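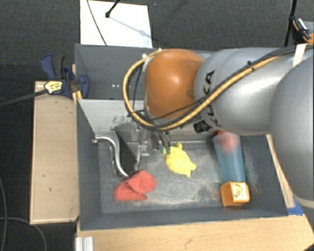

# Stellholm metal playroom bin

We love this bin. It started life as a workshop tray and has ended up in more playrooms than workshops, and after years of selling fabric baskets that sag by the second term we can see why. It's a proper grey metal bin that sits on a table or a low bench, and it takes the whole end-of-day muddle: soft toys, blocks, beakers, the odd sock.

**Why we stock it**

The inner walls slope, so small things slide down to where little hands can reach them instead of wedging themselves upright along the sides. A raised shelf at the back makes an upper compartment, good for the bits you'd like kept away from the heap (we use ours for puzzle pieces waiting to be matched up). A slanting divider runs down from the shelf towards the middle, and children seem to treat it as a slide. Teddies go down it a lot.

There's a curved handle of bent rod on the inside wall. It's lovely and smooth to hold, but please use it for steadying the bin or pulling it towards you across a table – when you lift, get both hands underneath.

**Size and weight**

- Width: 72 cm
- Maximum load: 67 kg, spread evenly over the floor of the bin
- Finish: bare grey metal, no paint to chip
- Guarantee: 2 years

**How it wears**

It scuffs. The floor picks up marks very quickly once wooden blocks and plastic cups start landing in it, and dust shows on the grey. We rather like the look, but if you want something that stays shiny then the Moko enamel tub would suit you better. A damp cloth and a drop of washing-up liquid will shift most things. Dry it afterwards, especially under the shelf, and keep scouring pads away from it.

It's noisy too! A hard block dropped from standing height makes quite a clang. Kittipong Srisuk at the Panyasiri nursery put a folded blanket in the bottom of his for the first week, then took it out again because the children had learnt to put things in gently, or gently enough. A cut piece of felt works just as well and comes out for washing.

**Setting it up**

Stand it on something flat and solid. A wooden tabletop is ideal, and a few felt pads underneath will save the surface from scratches. If the table gets knocked a lot, an ordinary bar clamp will hold the back panel against a batten or an upright – don't overtighten it, and put a scrap of card under the jaws.

For sorting games, a strip of coloured tape on the rim does nicely as a marker for whose turn it is or where the blocks go. It peels off cleanly if you warm it with a hairdryer first.

**Delivery**

Made in the Gendstead workshop, which has turned out about 4,000 of them so far. The next batch is due in April. It arrives in one piece with nothing to screw together, so have somebody at home to help you carry it in. Felt pads are in the box. Toys aren't included.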